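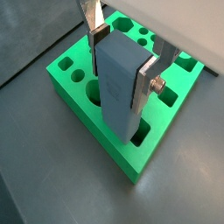 A gripper holds a blue-gray block over the slot in a green shape board.

Learning to Put a Block In by Taking It Out

Robots and Machines, for readers 9 to 12
Aug 21, 2018

A shape board is a toy for very young children. The board has holes, and each block fits one of them. Most people can use a shape board before they can tie their shoes. For a robot it is a hard job, and researchers use boards like it to test new ideas.

The tests described on this page were done at the Funero workshop in Nurnstead. The question was simple to ask: can a robot learn to put a block into a hole by first practicing how to take it out?

Why is a hole hard?

A robot arm moves by turning its joints. A computer tells each joint how far to turn. If every number is correct, the gripper at the end of the arm goes to the correct spot.

The numbers are never perfect. The board may have been bumped. The block may sit at a slight tilt between the fingers. The camera may judge the edge of the hole to be a little to the left of where it really is. Each of these is called an error. An error in robot work does not mean that someone did something silly. It means the difference between where a thing is and where the robot thinks it is.

Small errors add up. In the Nurnstead tests, a block could be off by 2 millimeters at the start of a try. Two millimeters is less than the width of a pencil lead in a thick pencil, but the slot is only slightly bigger than the block. A block that is off by that much lands on the rim of the slot and stops.

A person who feels the block stop will wiggle it. The person does not plan the wiggle. The hand feels which side is touching and moves the other way. A robot has to be given a rule for this, or it has to learn one.

The first way: show the robot

One common way to teach a robot is to guide it. A person moves the arm through the job, and the computer records each motion. This is called a demonstration. After many demonstrations, the computer looks for a pattern that connects what the robot senses with what it should do next.

Kevser Öztürkmen ran the demonstrations in Nurnstead. She is good at the job, and that caused a problem. When she guided the arm, the block nearly always went straight in. The robot had plenty of records of a block going in straight and very few of a block stuck on the rim. It had learned what to do when everything was right. When something was off, it had little to go on.

It is a bit like learning to ride a bike by watching only people who never wobble. You would see a lot of riding, but you would not see how to stop a wobble.

The second way: start at the end

Oğuzhan Karaca suggested starting with the block already in the slot. Taking a block out is easy. The gripper closes on it and pulls up. There is no hole to find, and the block cannot get stuck on a rim that it is already past.

The steps were these:

Step 1. A person places the block in its slot and brings the gripper down around it.
Step 2. The gripper closes.
Step 3. The robot pulls the block up slowly. The computer records where the gripper is and how hard the block pushes against the fingers.
Step 4. Once the block is out, the robot moves it a small distance in a direction picked at random. Sometimes it tilts the block too. It may touch the block to the rim and record what that feels like.
Step 5. The computer flips the record so that the last motion comes first.

Step 5 is the main idea. Think of a video of someone climbing down a ladder. Played backward, it shows someone climbing up. A record of a block coming out and moving off to the left, played backward, shows a block that is too far left moving over and going in. The robot has made its own lesson about fixing a mistake, and no person had to make the mistake on purpose.

The program that flips the records is called Drirari. It was written by Yiğit Akbulut. It also throws out records that make no sense backward. Suppose the block slips in the fingers on the way up. Played backward, the record would show a block sliding up into a tighter grip with nothing pushing it. Blocks do not do that, so the record is dropped.

The test

To compare two methods fairly, you keep everything else the same. The same arm was used for both, with the same gripper and the same board. The block started with the same kinds of errors. Only the training was different. Things that are kept the same in a test are called controls.

Each method was given 2000 tries. A try counted as a miss if the block was not all the way down in its slot when the time limit ran out. The robot did not get to judge this. Baltasar Figueroa checked each try and wrote down the result, and he was not told which method was running. Checking this way is called a blind test. It keeps a person's hopes from changing the score.

Results

Method: demonstrations only
Tries: 2000
Misses: 919

Method: backward records
Tries: 2000
Misses: 113

The backward records gave far fewer misses. Most of the misses that were left came from tilted blocks. When the block leaned, one of its bottom corners went into the slot and the opposite edge caught on the rim. Pushing harder from there only wedges the block. The robot needed to lift, straighten the block and try again, and it did not always lift far enough.

What the test does not show

A result is true for the things that were tested. This test used stiff blocks and a board that stayed in place. It does not tell us what would happen with a soft block, or with a peg that has to be twisted as it goes in.

Some jobs cannot be run backward at all. You can crack an egg, but a flipped record of a cracked egg shows an egg putting itself together. Gluing, cutting and pouring are like this too. A useful question to ask about any job is whether each step could be undone by a hand or a gripper. If it could, backward records may help. If not, another method is needed.

Tuncay Ekinci, who leads the group, also points out that the second method takes some work from people. Someone has to put the block in the slot to begin with. In the first week of June this was done by hand before every record. Later the robot was allowed to put the block back itself whenever it could, and a person stepped in only after a miss.

The next set of tests will use a different board, made by Hrytsenko, with holes that slope inward. The group wants to find out if a robot trained on straight holes can handle sloped ones without new records.

Try it yourself

You need a shape sorter or a jigsaw puzzle with large pieces, a blindfold and a partner.

Put on the blindfold. Have your partner hand you one piece and set your hand near the right space. Try to fit the piece by touch. Have your partner time you and write down the number.

Now do it the other way. Start with your fingers on a piece that is already in place. Lift it out, move it a short way to one side, and put it back. Repeat this five times, moving to a different side each time. Then have your partner take the piece, hand it back to you and time you again.

Switch places and use a new piece. If you both use the same piece, the second person may have learned something by watching, and the times cannot be compared.

Words to know

Control: something kept the same in a test so that it does not change the result.
Demonstration: a recorded example of a job being done, used to teach a robot.
Error: the difference between where a thing is and where the robot thinks it is.
Gripper: the part at the end of a robot arm that holds things.
Joint: a place where a robot arm can turn or bend.
Random: picked by chance, with no pattern.
Rim: the top edge of a hole.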